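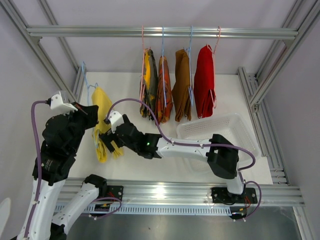
So the little one has decided she doesn't sleep at home anymore. She sleeps in the car, she sleeps in the stroller, she slept through an entire fire drill at the Loltisdale library (with her mouth open!), but put her in her own bed and suddenly she has opinions about the pillow. We drove to my sister's place in Kollby on Saturday, which is 100 miles each way, and she was out cold before we got to the gas station. Her brother stayed awake the whole time and told us every single thing he knows about sharks. I now know a lot about sharks.

My sister had made the noodle soup our mom used to make, and both kids ate it, which never happens. My son asked for a second bowl and then a third, and then he lay down on the kitchen floor and said his stomach was "too loud." 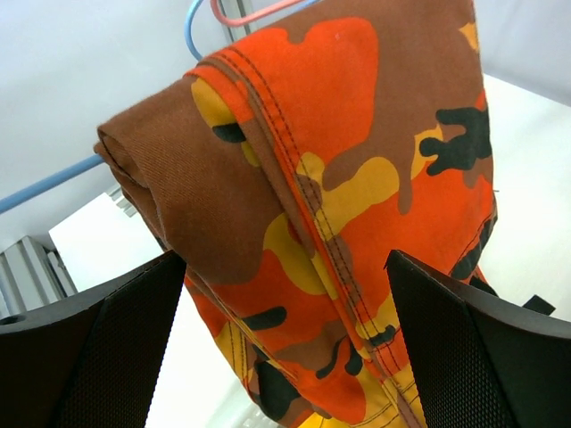

How late did she go to bed that night?

It was well after 9, because she'd napped the whole way home and then wanted to play store. I bought the same can of beans from her four times. She charged me 200 dollars and wouldn't give me change.

We've been trying the thing where you sit in a chair by the bed and move it closer to the door every night. Night one was fine. Night two she got up and moved the chair back. I kind of had to respect that — she even put the cushion on straight.
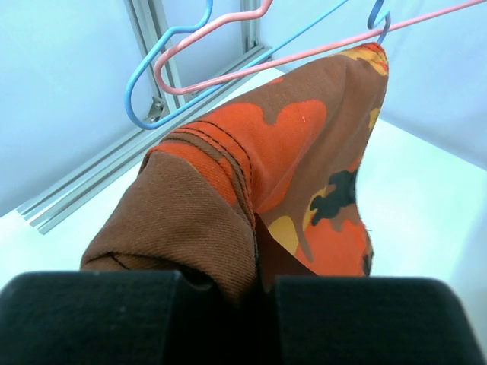 Orathai Sombatkul
Mom of two, writer of this blog
23 September 2019

Anyway, Sunday we stayed put. Pancakes, a walk down to Kisden Park, one scraped knee, one lost shoe (found in the diaper bag, after we'd gone all the way back to the swings for it). My husband took them both out in the yard so I could have an hour, and I spent it looking up toddler beds and eating cold pancakes over the sink. 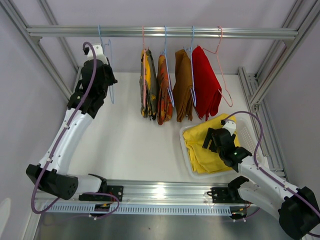 When does she usually wake up now?

Around here the day starts at 6, no matter what time she went down. She comes and stands next to my face and breathes until I open my eyes. This morning she'd brought me a sock. Tonight we try the chair again, and I'm putting it in the hallway.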